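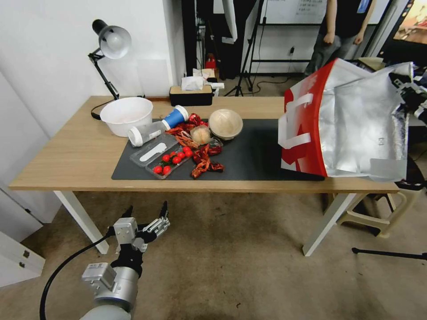 Music Licensing and Royalty Checklist for Small Venues, With Comments

If you run a café, a dance studio, a church hall or a little bar with a stage in the corner, you have probably had the letter by now. Ours came in December, right when the holiday bookings were stacked up to the ceiling, and I will admit it sat under a pile of invoices longer than it should have. This checklist grew out of the long afternoon I finally spent with it. I've gone through it at both of our rooms, the Umberg and the smaller Vulia upstairs, and I've added comments under each item where I think a plain yes or no doesn't tell you enough. Please print it, scribble on it, and cross out whatever doesn't apply to you.

I'm a venue manager and I am no lawyer. Where your license says one thing and I say another, go with the license.

Part A. Paperwork you should be able to lay your hands on

[ ] A1. Current public performance license, signed and in date.
Comment: Check the end date, and then check whether it renews by itself. Ours at the Umberg did and ours at the Vulia didn't, even though both were bought on the same morning from the same office. You would think they'd match. Write the end date on the wall calendar in the office, in ink.

[ ] A2. License covers every room where music is heard.
Comment: This is the one I see people miss the most. Hallways, restrooms, the patio, the kitchen if the radio carries out to the tables. Walk the building slowly with the music on and put down each place you can hear it. Our coatroom was not on our form and you could dance in there.

[ ] A3. License covers both live and recorded music.
Comment: Many societies sell these as separate tariffs. If you have a singer on Saturday and a playlist the rest of the week, you want to see both named. If you only see one, call and ask, and write down the time of the call and what you were told.

[ ] A4. Capacity and floor area on the license match the building.
Comment: Fees are often worked out from one or the other. The Umberg was listed at 3094 square feet, a figure that included a storeroom we gave up years ago. The corrected figure is 2975. It isn't a huge difference, but it did move the bill, and it was pleasant to be owed something for a change. Bring a floor plan when you ask for a correction. They were very kind about it once they had something to look at.

[ ] A5. Receipts for the current license period, and the one before it.
Comment: Paper or scanned, either is fine with me. Keep them together, whichever you choose.

Part B. Live performances

[ ] B1. A set list collected from every act, every night.
Comment: I can't say this warmly enough or often enough: the set list is how the songwriter gets paid. When a society has no record of what was played, the money goes into a general pot and gets shared out by some other measure, usually what was on the radio, and a local writer whose song was sung in your room may see none of it. We keep a clipboard by the stage door with a pen tied to it (the string was my idea and I'm quite proud of it). Bands will forget. Ask them while they're packing up, before they've had their drink.

[ ] B2. Set list shows song title, writer and, where known, publisher.
Comment: The writer, please, and not only the singer who made it famous. Half the sheets I get back give the star's name. If an act doesn't know who wrote a song, have them put the title and the best-known recording and look it up the next day. It takes a few minutes a song, and many societies have a search page for exactly this.

[ ] B3. Original songs marked as such.
Comment: Local performers often leave their own songs off the sheet! They feel shy about it, or they think it doesn't count. It counts. Ask each act whether they've joined a collecting society, and if they haven't, point them to the one that serves your area. We keep a few joining forms in the box office.

[ ] B4. Written agreement with each act says who files the report.
Comment: Usually it's the venue. Sometimes a promoter takes it on. What you don't want is each side believing the other did it, which happened to us for most of a spring season with the Plurkalent showcase nights. We did get the sheets in at last, but I spent a good many evenings phoning drummers.

[ ] B5. Reports sent by the deadline.
Comment: Look up your own deadline, they vary a lot. I send ours on the first working day of the month and keep a copy of the confirmation.

Part C. Recorded and background music

[ ] C1. The music source is allowed for business use.
Comment: A personal streaming account generally isn't, whatever license you have for the room. The terms that came with the account will tell you, and I know they're long, but do a search for the word "commercial" and you'll land near the right paragraph. We moved to a business music service, and apart from one week when it would play nothing but pan flute, we've been happy.

[ ] C2. Find out whether the business service already pays the public performance fee.
Comment: Some do and some don't, and a few pay it for certain territories only. Get it in writing. You may be paying twice.

[ ] C3. DJs have been asked about their own permissions.
Comment: In some places a DJ who plays from copies needs a permission of their own, separate from the venue's. Ask before the booking is confirmed. A working DJ has heard the question before and won't mind.

[ ] C4. Televisions and radios listed.
Comment: Count the one behind the bar. Count the one that's only on for the big games, too.

[ ] C5. Hold music on the telephone.
Comment: Yes, really, your phone system. It is commonly a small separate charge. I laughed when I read it and then I went and paid it.

Part D. Recording, streaming and video

[ ] D1. No show is streamed or recorded on the performance license alone.
Comment: Performing a song in the room, copying it onto a recording, and putting it with pictures are different rights, and often they're looked after by different people. If you put shows online, set aside a whole morning for this section and make a pot of coffee.

[ ] D2. Platform terms checked for music in live video.
Comment: Some platforms have deals with the societies and some of those deals leave out businesses. We had a video muted halfway through a lovely ballad.

[ ] D3. Performers have agreed in writing to be recorded.
Comment: One paragraph in the booking agreement does the job. Say where the video will appear and for how long.

Part E. Money and follow-up

[ ] E1. The invoice matches the tariff you were quoted.
Comment: Get out the tariff sheet and work the sum yourself. Our last one came to 1165 for the Vulia, and it took me 2 tries to arrive at the same number, and the mistake was mine, I'm sorry to say.

[ ] E2. You know where the money goes.
Comment: This isn't a legal requirement at all, but I'd love to see more venues do it. Ask your society for its yearly report and read the page on distribution. You'll see how much stays with local members and how much is passed along to sister societies abroad. If most of what's played in your room is from somewhere else, most of the money will follow it, and that's fair to those writers. But if you host local writers every week and they aren't showing up in the payments, look back at B1 through B3, and then ask some polite questions.

[ ] E3. One person is in charge of this list.
Comment: Put the job title at the top of the page. At our place it's the manager on duty for the monthly report and me for everything else.

[ ] E4. Next review booked.
Comment: We go through the full list twice a year, and Part B again any time we start a new regular night. If you've ticked everything down to here on your first go, I'm impressed, because I certainly hadn't. Leave the open items open, put a date next to each, and start with A2.

Comments

stagedoor_dee
Thank you for the bit about the kitchen radio. We had never listed it and you can hear it clear out to the front step. Calling on Monday.

Angelovski Hall bookings
We've used a set list clipboard for years and can confirm the pen must be tied on. One thing I'd add to B2: ask for medleys to be written out song by song. We used to get "60s medley" and that was the whole sheet.

quietfiddle
I write songs and play small rooms most weekends. In all that time two venues have asked me for a set list. Please, please do Part B.

mrs_tenor
Does any of this apply to a choir that rehearses in a church hall with no audience? Our hall is asking us to chip in for the license.

 Reply from the author
 It depends on where you are, so do ask your society directly. Many treat a closed rehearsal differently from a concert. The hall may need a license for its other events either way, so I'd ask them which events the fee is for before you agree on a share. And photocopied sheet music is a separate matter altogether, which I ought to add to the list.

basslinebob
C5 made me check. We've had the same hold song since we opened and no license for it. Oops.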